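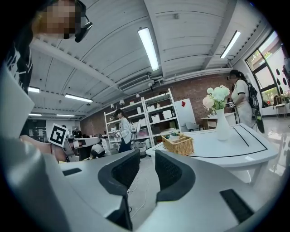

*A marker held up beside one of our hand-held grippers.*

# About Jurklow

Hello! I'm Saranya Raju, and I look after the home tasks group at Jurklow, so I got the job of writing this page. (Rhodri Humphreys wrote the last one and it was four pages on camera calibration. He has been thanked.)

We're a small research company working on one fairly stubborn problem: how do you teach a robot to do ordinary things around a house? I mean tidying a basket, folding a cloth, closing a lid with a fiddly tie on it. Things you and I do while thinking about dinner.

Liam Garside and I started out driving a robot arm from a desk, with a controller, which is how plenty of people do it and is fine if you have the patience. I don't. A job that takes me a few seconds by hand could eat most of a minute, and by the afternoon I was moving like the robot, all little stops and corrections. The recordings were full of those stops, and so the robot learned to stop as well.

So we put the arm away and picked up the grippers ourselves. You hold one in each hand, you do the job, and the cameras and markers record where your hands went and what the fingers did. We call the method Merkier. The name was Liam's and I've given up asking what it means.

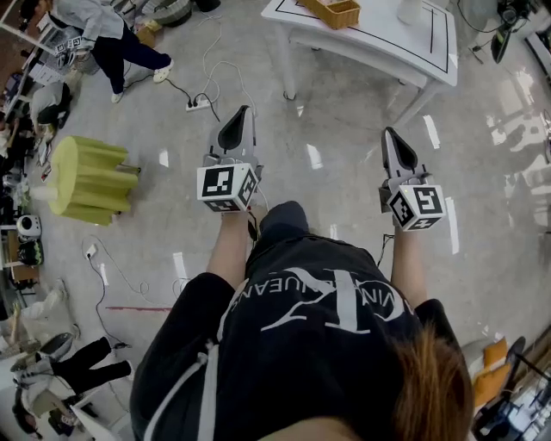

The nice thing about working this way is that you can walk about. If the next job is on the far side of the room you just go there, and the recording comes with you – turning, reaching and all. It also means several of us can be recording at the same time, which makes for a lively room and a good deal of "sorry, after you".

Our first proper set of recordings was called Nair, and it came to 1706 demonstrations, nearly all of them short table jobs. I was very proud of it for a week or so. Then Emilian Anghel, who does our training runs, threw out 538 of them. In some the marker had gone out of view halfway through, and in others the person had used a spare finger to help (guilty, more than once). I sulked a bit, but the model trained on the smaller set did better on every task we tried, and we've been much fussier ever since.

What we learned from that is the part of our work I most like talking about. We used to think more recordings would fix anything. Now we check each one the same day and redo it while the person still remembers what they were doing. We also shift things between goes: the basket a bit to the left, the cloth crumpled another way, the lid open or shut. With Imix, our newer set, we keep to a limit of up to 200 recordings of any one task before we change the objects. Past that the robot seems to learn our table by heart, and it's a bit lost on anyone else's.

Does it work on every task yet? I'll be straight with you and say it doesn't. Soft things are still hard, and anything see-through is a proper nuisance, as the model is never quite sure where the edges are. Gopinath Thampi has been on that since October and I think he's getting somewhere, but I'm not going to promise numbers on a web page.

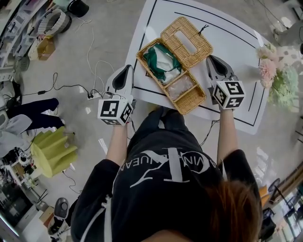 **Do I need to know anything about robots to make recordings with you?**

Most of the people who record with us had never held a gripper before their first session. We show you how to squeeze and let go, you have a practice with whatever is on the table, and you're usually comfortable within the hour. Steady hands help, and so do comfy shoes.

As for how we run things, it's pretty simple. Wednesday is for looking at results together, the good and the dreadful, with everyone who made recordings invited as well as the people who write the code. Some of our best ideas have come out of that. It was a comment there about twisting your wrist to get under a lid that got us to change how we start each task, and Emilian rewrote half his checking script on the back of it. He claims to have enjoyed it.

We publish what we find, including what went wrong, and we're happy to talk to other groups who are trying hand-held recording for themselves. If you've already got a set of your own we'd love to compare notes, particularly on how you decide what to throw away! We still argue about that one. Rhodri would keep nearly everything and let the training sort it out, Emilian would bin anything with a wobble in it, and I change sides depending on who made the recording.

If you'd like to visit, drop us a line through the contact page and ask for me or Liam. Mornings are best, before 11 if you can manage it, and we'll put a pair of grippers in your hands.

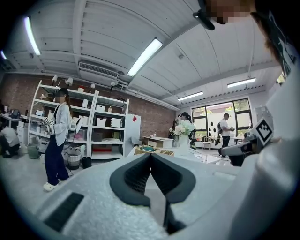
*Grippers up close, with colleagues busy further down the room.*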